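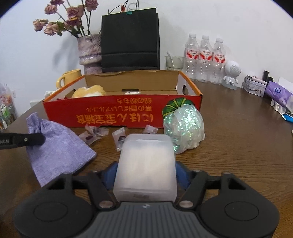
4.3 Sorting small items before packing

Clear the tabletop to the edges and set out one open cardboard box, one mesh drawstring pouch and one plastic box.

1. Stand the cardboard box at the back of the work area with the opening facing up.
2. Place plush items in the cardboard box first. Do not compress them.
3. Collect wrapped candies in front of the box. Check each wrapper for splits and discard any candy with an open seal.
4. Transfer the candies to the plastic box and close it.
5. Loosen the neck of the pouch fully before filling – pulling the mesh over a corner will tear it.
6. Flatten empty plastic bags and lay them in last.

Note: Tissue may be used as padding between items. Remove used tissue before closing.

Caution: Candies and small plastic bags are a choking hazard. Keep them away from young children.

The packed cardboard box must not weigh more than 2878 g. For labels, see section 4.4.

Section revised 12 Apr 2025, S. Schnyder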